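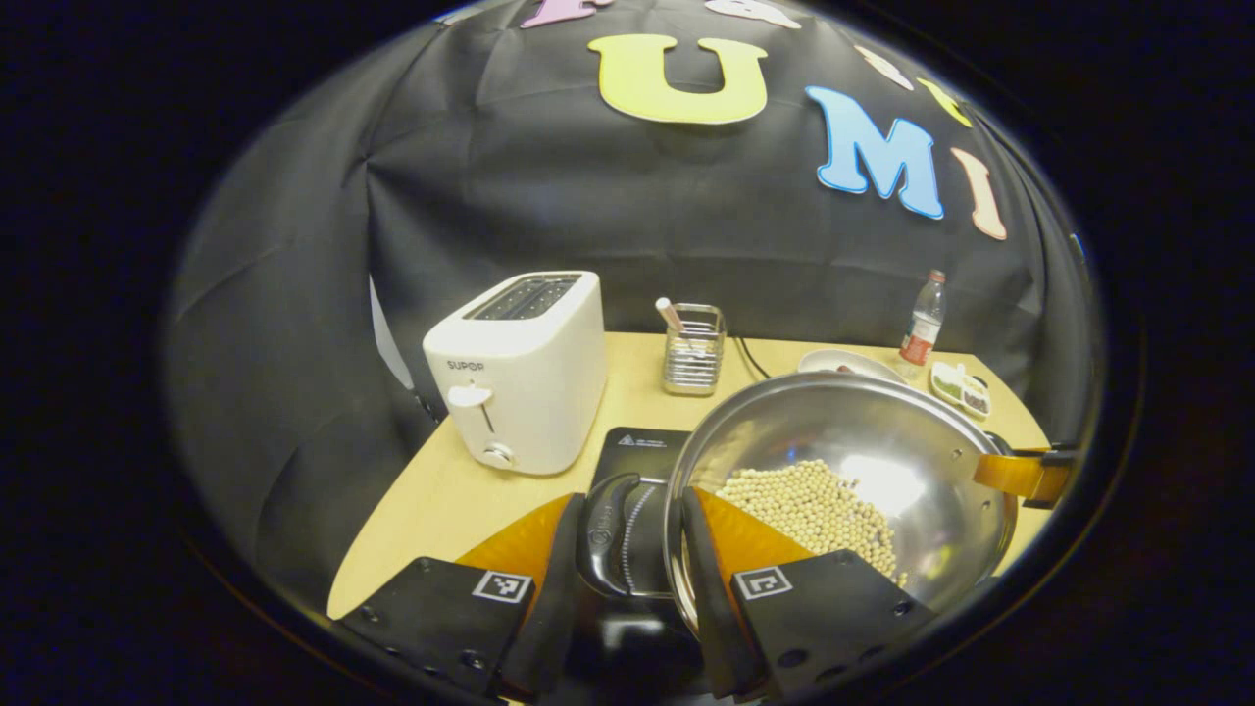 3.2 Recording the wok task

Coralie McKinnon wrote the first version of this section for the Katene robotics club. Please read it fully before your first session.

1. Put the wok on the induction cooktop and pour in the soybeans. Leave the cooktop switched off.
2. Keep the power cable at the back of the table, away from your hands.
3. Hold the gripper with its two fingers over the near rim of the wok.
4. Start the recording and wait until the counter shows 30.
5. Do one movement only, then stop. Every student makes 8 recordings.

Note: Both square markers must stay clean – a finger mark on them can spoil the tracking.

Caution: Do not squeeze the rim with full force. The finger pads are soft and the club has only one spare pair.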